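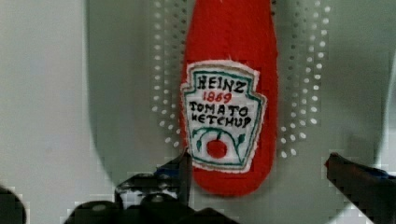 Photo: Haiyan Feng / Palalden

Speaker notes, Haiyan Feng, May 15, 2021

Slide 1. Leave it up while people sit down. Plush ketchup bottle between the two gripper fingers, fingers open. Say my name, say Palalden, say I work on the packing floor and I'm not an engineer.

Slide 2. What the job was. Pick a soft toy, check the stitching on the label, bag it, box it. 200 an hour was the target. Sore wrists by lunch.

Slide 3. What changed in March. The arm from Dronurow picks and places. We still check. Soft things are hard for it - plush gives when you squeeze, and no two sit the same way.

Point back to slide 1. The lettering is hand embroidered and wobbly. Ask the room: is that K a fault or just how it's sewn? Wait for answers. That call is still ours.

Slide 4. People. 20 of us on the floor before, 19 now. One retired and was not replaced. Say this plainly, somebody will ask.

Slide 5. What we didn't like. The arm sets the pace, so you can't slow down to talk. We asked for a pause button at every station and got it after three meetings. Breaks are still being argued over.

Slide 6. Training. Two days, paid. Too short. Jetosham site is getting four - mention that we pushed for it.

Questions. If pay comes up, hand over to Tian.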